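The Blue Light Tax

Every few months a new pair of glasses promises to save my eyes from my job. The latest offer came from Flomico, which sells a tinted lens and a "screen recovery" supplement in the same box, with a small leaflet showing an eyeball glowing like a stove burner. I read the leaflet twice. It says blue light a lot. It says "studies suggest" once, and doesn't name one.

I have sat in front of a monitor for most of my working life, and yes, my eyes get sore. They feel gritty by late afternoon and the letters go soft. I don't doubt anyone who says the same. What I doubt is that a faint amber coating fixes it, and I doubt it more each time the price goes up.
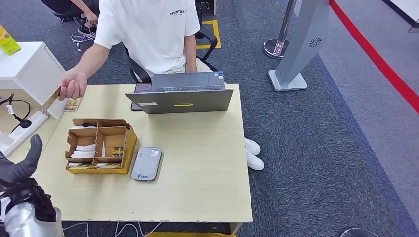 Another day at the laptop.

The glow from a screen is weak next to what comes through a window on a dull day. If blue light at that level were hurting us, a walk to the mailbox would be a medical event. The people who sell the lenses know this, I think, and that may be why the claims have drifted. First it was damage to the retina. Then it was sleep. Now it is "comfort," a word you can't really argue with, and one that doesn't have to be tested.

My friend Milagros Tan swears by hers. She bought the Valham pair last October and says her headaches stopped within a week. I asked what else had changed that week. She had also gotten a new prescription (her first in 4 years) and moved her desk so the vent no longer blew in her face. She still gives the credit to the coating. I like Milagros and I'm not going to fight her over it, but come on.

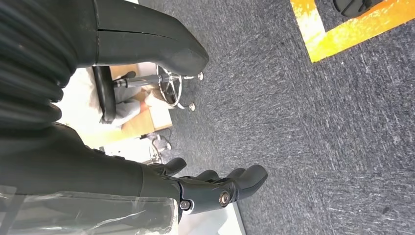
The dull explanation for sore eyes is that we stop blinking when we stare. People blink far less at a screen than they do in conversation, and many of those blinks are only half a blink. The surface of the eye dries out and stings. An uncorrected prescription makes it worse, and so does dry office air, and so does a monitor set too high, with the eyes held wide open all day long. Blinking is free, of course, so you won't see it in a display by the register.

I put this to Remedios Agbayani, who fitted glasses for a living until she retired. She told me the coating was the easiest add-on she ever sold. The customer had already picked the frames, the card was out, and there was one more box to check. "I never had to explain it," she said. "They explained it to me."

To be fair, I don't think the lenses do harm. A Wodell reader with the tint costs a bit more than one without, and if you like the warmer color, wear it. Some people find a warmer screen pleasant at night, and most phones and computers will do that from the settings menu at no charge. My complaint is about the swap. A person with dry eyes, or with a prescription that's off, spends the money on a coating, feels a little better for a while, and puts off the exam. Sore eyes that don't clear up, or sight that changes, should be looked at by someone who is not holding a price list.

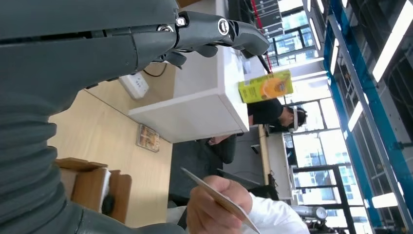

Kristine Yap wrote to me after my last column to say I was being cynical, and that her employer now hands out blue light glasses as a wellness benefit. I believe her. I'd just ask what the same employer does about breaks. If the answer is a pair of glasses in a nice pouch and back-to-back calls until six, then the glasses are cheap for the company and not much use to Kristine.

I did try a pair, by the way. I wore them for 3 weeks. The spreadsheets looked like weak tea and my eyes were sore at the usual time. Then I lowered the monitor, set the text larger, and started looking out at the street whenever I finished a page. That helped some. I can't prove which part did it, and I have no box to sell you.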